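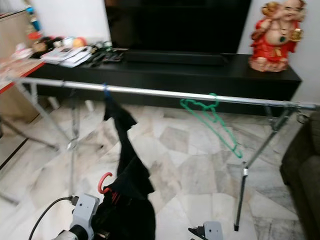

图5-1 金属晾衣架及悬挂的黑色衣物

第五章 耐力训练的能量基础与负荷安排

学习目标

学完本章后，学生应能够：
说明人体三大供能系统的特点及其在不同运动时长中的作用；
区分外部负荷与内部负荷，并举出各自的常用指标；
运用心率储备法计算训练强度区间；
为初学者编制一份为期数周的有氧训练计划，并说明各阶段的依据；
识别过度疲劳的早期表现，提出相应的调整措施。

关键术语

有氧耐力；无氧阈；最大摄氧量；心率储备；外部负荷；内部负荷；主观用力程度；超量恢复；减量训练

本章导言

前几章讨论了肌肉力量的发展规律。力量训练的组织以重量、组数和次数为基本单位，训练者较容易记录，也较容易比较。耐力训练的情形有所不同。同样一段路程，由不同的人完成，机体承受的压力可能相差很大；同一个人在睡眠充足和睡眠不足时完成，心率反应也不一致。耐力训练的计划编制因而不能只规定距离和时间，还必须考察机体对负荷的反应。

本章首先回顾运动时的能量供应过程，继而介绍衡量强度的几种方法，最后讨论负荷在一周、数周乃至整个训练周期内的分配。章末附有思考题与实践作业。学习本章之前，学生应已掌握第二章关于循环系统与呼吸系统的内容，尤其是每搏输出量与心输出量两个概念。

第一节 运动时的能量供应

一、三大供能系统

肌肉收缩的直接能源是三磷酸腺苷（ATP）。肌细胞内储存的ATP数量很少，剧烈运动时只能维持极短的时间，机体必须不断将其重新合成。合成途径有三条，即磷酸原系统、糖酵解系统和有氧氧化系统。

磷酸原系统依靠磷酸肌酸分解释放的能量合成ATP，反应迅速，不需要氧气参与，是短距离冲刺、投掷和跳跃等项目的主要能量来源。其缺点是储备有限，持续数秒的全力运动之后即明显下降，需要一定的休息时间方能恢复。

糖酵解系统以肌糖原和血糖为底物，在供氧不足的条件下分解供能。其供能速率低于磷酸原系统，但总量较大，在数十秒至两分钟左右的大强度运动中占有重要地位。糖酵解过程伴随乳酸的生成与氢离子的积累，后者曾长期被视为疲劳的主要原因。目前一般认为，疲劳是多种因素共同作用的结果，乳酸本身也可以作为能源物质被心肌和慢肌纤维重新利用。

有氧氧化系统在氧气充足时将糖、脂肪以及少量蛋白质彻底氧化，供能速率最低，总量却最大。步行、慢跑、骑行和长距离游泳主要依赖这一系统。强度较低时，脂肪供能所占的比例较高；强度上升后，糖的比例随之增加。

二、供能系统之间的关系

初学者常误以为三个系统依次启动、互相替换。运动开始的瞬间，三个系统便同时参与工作，随着时间和强度的变化，各自所占的比例逐渐改变。中距离跑的起跑阶段以磷酸原系统为主，途中跑由糖酵解与有氧氧化共同承担，最后冲刺时无氧供能的比例再度上升。教练员分析某一项目的能量需求时，应结合比赛时长、节奏变化和间歇情况作出综合判断。

第二节 训练强度的衡量

一、外部负荷与内部负荷

外部负荷指训练者完成的工作量，可用距离、时间、速度、功率和坡度表示。内部负荷指机体对外部负荷的反应，常用指标有心率、摄氧量、血乳酸浓度和主观用力程度。二者宜同时记录。若外部负荷不变而内部负荷持续降低，通常说明训练者的耐力水平有所提高；若内部负荷反而上升，则应检查睡眠、饮食、气温和疾病等因素。

二、心率储备法

心率储备等于最大心率减去安静心率。计算目标心率时，先以心率储备乘以预定强度的百分数，再加上安静心率。设某学生安静心率为每分钟60次，最大心率为每分钟190次，则其心率储备为130次；按百分之六十的强度计算，目标心率为每分钟138次。

安静心率应在清晨醒后、起床之前测量，连续测量数日并取平均值。最大心率最好通过递增负荷测试获得。以年龄推算的公式使用方便，但个体误差较大，只适用于缺乏测试条件的一般健身人群。

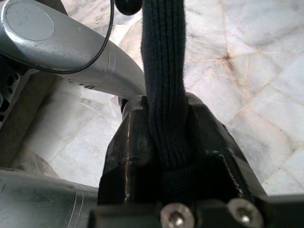 心率指标还有一定的滞后性。在短间歇训练中，训练者往往已完成一次快跑，心率才接近峰值，此时仍以心率控制强度，容易造成误判。遇到此类训练，应改用速度或功率作为主要依据，并辅以主观用力程度。高温、脱水和摄入咖啡因也会使心率偏高，记录时应当注明。

三、主观用力程度与谈话测试

主观用力程度由训练者按照量表自行评定，不需要任何仪器。谈话测试更为简便：能够连贯说出完整句子的，属于低强度；只能说出短句的，属于中等强度；仅能说出个别词语的，属于高强度。两种方法均需经过练习，方能得到稳定的结果。教师应安排学生在最初几次课上同时记录心率与主观评分，以便对照。

第三节 负荷的安排

一、基本原则

耐力负荷的增加应遵循循序渐进的原则。一般先增加每周的训练次数，再延长单次训练时间，最后提高强度。三项不宜在同一周内同时提高。每经过数周的递增，应安排一周减量，使机体得以恢复并形成适应。

大部分训练时间应分配给低强度练习，高强度练习只占较小比例。初学者每周安排高强度训练不宜超过2次，两次之间应隔开足够的恢复时间。许多训练者习惯于把每一次练习都安排在中等偏高的强度上，结果低强度课的恢复作用未能实现，高强度课的质量也难以保证。

二、案例：西凯拉教学方案

西凯拉（Siqueira）教学方案以无系统训练经历的成年人为对象，分为适应、积累和巩固三个阶段。适应阶段以快走与慢跑交替为主，以能够轻松交谈为强度标准。积累阶段逐步延长连续跑的时间，至阶段末，每周训练总时间达到310分钟。巩固阶段总时间略有减少，增加少量节奏跑，其余课次仍保持低强度。

该方案使用达南斯（Dunance）训练日志记录每次课的时长、平均心率和主观评分。教师每周查阅日志，遇到主观评分连续上升而训练量未变的学生，即将其下一次高强度课改为低强度课或休息。日志中另设备注栏，供学生填写睡眠、肌肉酸痛及其他身体状况。

三、疲劳的识别与处理

训练后的短期疲劳属于正常反应，经过适当休息即可消除。若出现清晨安静心率持续升高、睡眠质量下降、食欲减退、情绪低落或运动成绩停滞等情况，应首先减少高强度训练，并保证充足的能量与液体摄入。症状持续不减者，应暂停训练并就医。运动中如有胸痛、晕厥或异常气促，必须立即停止活动，不得以降低强度代替医学检查。

思考题

1. 为什么说三大供能系统在运动开始时即同时参与工作？试以一个中距离项目为例加以说明。
2. 外部负荷与内部负荷的变化不一致时，应从哪些方面寻找原因？
3. 心率储备法与直接按最大心率百分数计算相比，有何优点与局限？
4. 在短间歇训练中，为何不宜单独以心率控制强度？

实践作业

连续数日测量清晨安静心率，计算本人的心率储备，并列出低、中、高三个强度区间。随后完成一次持续慢跑，记录平均心率与主观用力程度，比较二者是否相符，写成书面报告，于下次课前提交。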